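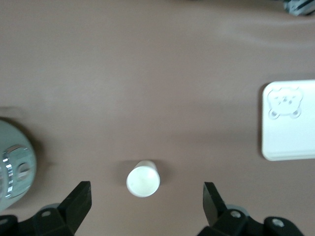

Becher zwischen den offenen Greiferfingern, Blick vom Handgelenk

Zusitent - Becher aufs Tablett

Hallo und willkommen im Datensatz-Ordner! Ich bin Leokadia Szewczyk und arbeite in der Teeküche bei Kurek in Hollholm. Die Technik hat Bartosz Nowicki unter sich, ich schreibe den Teil, den sonst keiner schreiben wollte (und mache das inzwischen ganz gern).

Inhalt
46 Aufnahmen, alle aus unserer Küche. Pro Aufnahme gibt es Handgelenkkameras und eine feste Kamera am Tisch, dazu eine Textdatei mit meinen Notizen. Die Aufgabe klingt banal: Becher greifen, aufs Tablett bringen. Ich mache das seit Jahren nebenbei mit einer Hand, während ich mit der anderen den Wasserkocher fülle!

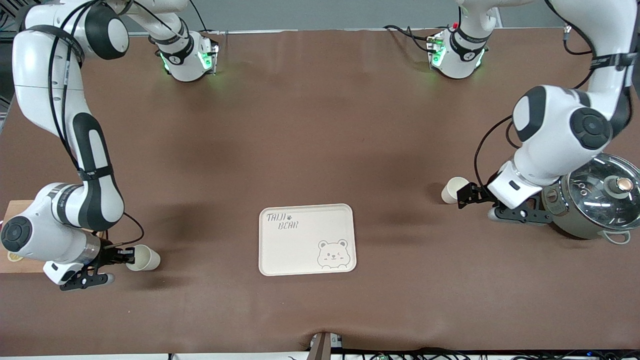

Was sich für uns geändert hat? Ehrlicherweise erst mal mehr Arbeit. Wir sind zu fünft, und zwei von uns sitzen seit April vormittags am Steuerpult statt an der Spüle. Marianna mag das sehr, ihr Rücken auch. Shih-chieh Chiang findet es zäh und möchte lieber wieder Gäste sehen - das steht auch so in unserer Abmachung, wer nicht steuern will, muss nicht. Stunden werden deswegen keine gestrichen, die Zusage haben wir schriftlich.

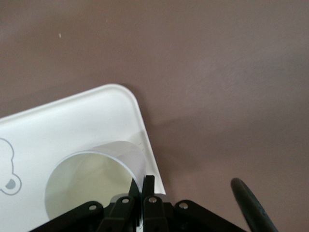 Foto: Marianna Kaczmarczyk / Kurek

Bekannte Macken
- Becher liegen manchmal auf der Seite. Bitte nicht aussortieren, so was kommt im Betrieb ständig vor.
- Die Notizen sind von mir, also subjektiv. "Blöd gegriffen" ist keine Messgröße, ich weiß.
- Alles stammt von einem einzigen Arbeitsplatz. Für die Küche in Wultitz würde ich neu aufnehmen.

Nutzung
Intern frei, außerhalb bitte vorher Kacper Borkowska fragen. Die Daten sind nicht dafür da, unser Tempo mit dem der Arme zu vergleichen. Korrekturen an den Notizen gern direkt an mich, am besten nach 14 Uhr, vorher ist Mittagsgeschäft.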